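Keeping a Game Shelf From Taking Over the House

Posted 20 February 2018

I've been playing board games and video games since I was a kid, and I have never once lived somewhere with enough storage for them.
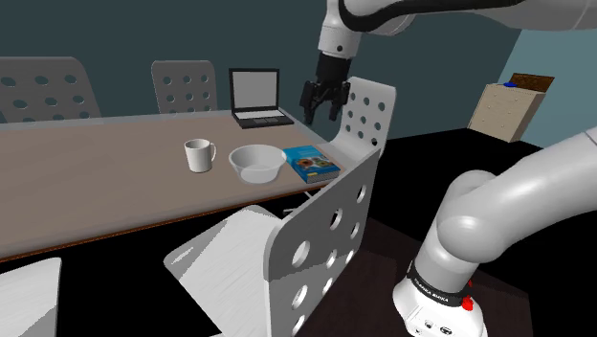

So over the years I've picked up a bunch of little habits, mostly by losing pieces down heating vents. A few of you asked for them after my last post, so grab a coffee.

Cartridges first. If an old one won't load, please stop blowing in it! I know, we all did it. Dip a cotton swab in rubbing alcohol (the strongest the drugstore has), run it along the contacts, flip it and go again until the swab comes away clean. Leave it 20 minutes before you put it back in the console.

Sticky controller buttons get nearly the same treatment. Unplug it or take out the batteries, dampen the swab - damp, no drips - and work around the edge of each button while you press it in and out. A wooden toothpick gets the gunk out of the seam where the two halves meet. Don't use a pin. I scratched up a perfectly good controller that way and I'm still mad.

Cables! Toilet paper tubes, one cable per tube, and write on the tube what it goes to. My friend Jeanie Laing uses bread clips with the name in marker, and hers looks a lot nicer than mine, but I have more tubes than bread clips.

For board games, ditch the baggies that come in the box and use small snap-lid containers from the bead aisle. I did this with my copy of Pustcombe, which has 571 pieces if you believe the rule book, and setup went from forever to 5 minutes. Everybody gets their own tub and sets up their own side.

Split box corners: white glue on the inside, a strip of plain paper over it, then binder clips overnight. Put a scrap of cardboard under the clips or they'll leave dents. Tape on the outside looks okay for a year and then goes yellow and peels the picture off with it.

Card sleeves are worth it for anything you shuffle a lot. For everything else, wash your hands and keep the chips in a bowl on a different table. We use chopsticks for cheese puffs at our house, and I'm serious, try it.

If a box smells musty, set it open in a bigger tub with a cup of baking soda (in the cup, not sprinkled!) and close the lid for a week. I had one from a yard sale last October that needed two rounds.

Next up is dice trays, once I find my good scissors.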